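Rhea Fajardo
Mar 28, 2019

1/ Notes on typesetting a picture book of Psalm 148 for readers aged three to six. The text is short. Almost every problem comes from the text being short.

2/ The psalm has 14 verses. A standard picture book gives you 32 pages. Take out the title page, copyright page, dedication and endpapers and you have 12 or 13 spreads. Fourteen verses do not go into 13 spreads evenly, so something has to share.

3/ Verses 1 and 2 share. Both are commands to praise, both are set in the heights, and a child hears them as one long sentence. Verses 13 and 14 were the other candidate. Kenna Rankin (illustrator) argued for keeping them apart and I now think she was right.

4/ Verse 7 is the hinge. Up to there the praise comes from the heavens; from there it comes from the earth. The page turn has to fall between 6 and 7. If you get that turn wrong, the sea creatures end up facing the stars and the structure is gone.

5/ Next, which translation. The King James gives you "dragons, and all deeps." Several modern versions give "sea creatures." Parents will be asked what a dragon is doing in the Bible. We kept the dragons and put a short note in the back.

6/ The King James is also simpler from a permissions standpoint in the US. Modern translations usually have a verse limit for quotation without a license, plus required wording on the copyright page. Read the terms for the exact translation and edition. Do this before the art is commissioned, as line lengths change when the wording changes.

7/ Type. We tested Julter and Aitken at four sizes. Julter has a single-story a and g, closer to what children are taught to write. Aitken has the two-story forms. Teachers we sent proofs to had a mild preference for Julter. Children had no preference I could detect.

8/ Julter's weakness is the capital I, which is a bare stroke and looks like a lowercase l. Psalm 148 hardly uses it. Psalm 23 would be a different matter. If you are planning a series, test your face on every psalm in the series before you commit.

9/ LORD in small capitals. The convention marks the divine name in the Hebrew. For early readers, small capitals are a nuisance: they are neither the capitals nor the lowercase on the classroom wall. We set it in small capitals anyway, one step larger than the usual ratio, with extra letterspacing. It reads cleanly at arm's length.

10/ Verse numbers. I wanted them out. They interrupt the line and a four-year-old will read them aloud. Kenna wanted them in, so a parent could find the place in a family Bible. Final position: small, gray, outside bottom corner of the spread, away from the text block.

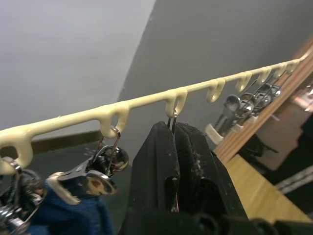
11/ Line breaks. Hebrew poetry works in paired lines, the second answering the first. Break at the pair and nowhere else if you can manage it. "Fire, and hail; snow, and vapours" is one line. "Stormy wind fulfilling his word" is the next. Do not let the trim size decide this for you.

12/ British spelling came up here. "Vapours" stays if you are printing the King James as the King James. We Americanized nothing in the verses and everything in the notes. A sentence on the copyright page says so.

13/ The art was painted larger than final size and reduced. Fine lines in the cedar and fruit tree spread (verse 9) thinned out more than expected. Kenna repainted the branches with a heavier brush. The first version is better as a painting. The second is better as a page.

14/ Verse 10, "creeping things, and flying fowl," was the hardest to lay out. It names four groups of creatures in one sentence, and the natural reading order runs left to right across the gutter. Nothing important can sit in the gutter. The cattle moved twice.

15/ Binding. We priced sewn case binding and perfect-bound paperback with Prorkau. Paperback was cheaper, and the sample spine cracked on the fifth full opening. A book for this age is opened flat on a floor. Sewn it is.

16/ Print run: 700 copies. Of those, 576 went out in cartons to church libraries and bookshops that had ordered ahead. The rest are for direct sale, review copies and damages.

17/ Paper is an uncoated sheet. Coated stock gives stronger blues in verse 4 ("waters that be above the heavens") but throws glare under a bedside lamp. We lost some saturation and corrected for part of it on the second proof.

18/ The note in the back runs to 192 words. It covers the dragons, the small capitals, and why hail is asked to praise anyone. The first draft ran much longer and explained parallelism. Cut it. Parents want an answer they can give while the page is still open.

19/ Reading aloud. Time it. Our target was under five minutes at a slow pace with pauses for pointing. Four people read the proof aloud and the only stumble they had in common was "He hath also stablished them for ever and ever" in verse 6. There is nothing to be done about it except give the line plenty of space — so it has a page to itself.

20/ On depicting God: we do not. Verse 13 shows an early sky over a plowed field. Some readers will want a figure and some would return the book if there were one. Light on a field was agreed at the first meeting and did not change.

21/ The next title from Notent is Psalm 104, due to the printer in August. It has 35 verses, so everything in posts 2 and 3 has to be worked out again. Current plan is an abridged text, marked as abridged on the cover.

22/ Several people asked about the grid. It is a six-column grid with a deep bottom margin, so a thumb can hold the page without covering words. I will post a blank spread when the files are cleaned up.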